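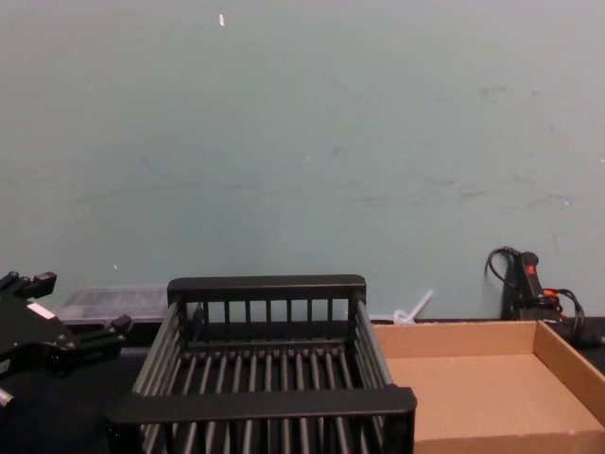

Segundo Nektarios Nikolaidis, um planejador que acerta 70 vezes em 76 já está pronto para sair do laboratório. Este capítulo parte da dúvida oposta.

Capítulo 4
Planejamento e percepção: o que a taxa de sucesso esconde

Um escorredor vazio parece um alvo fácil. Para o software, as barras finas e os vãos entre elas são uma fonte constante de erro - a nuvem de pontos falha justamente onde a pinça precisa passar. O material de divulgação do Toveo fala em 2.216 trajetórias validadas, mas não informa quantas foram planejadas sobre mapas incompletos.

Na seção 4.1, revemos a detecção de colisão e perguntamos o que ela supõe sobre o espaço não observado.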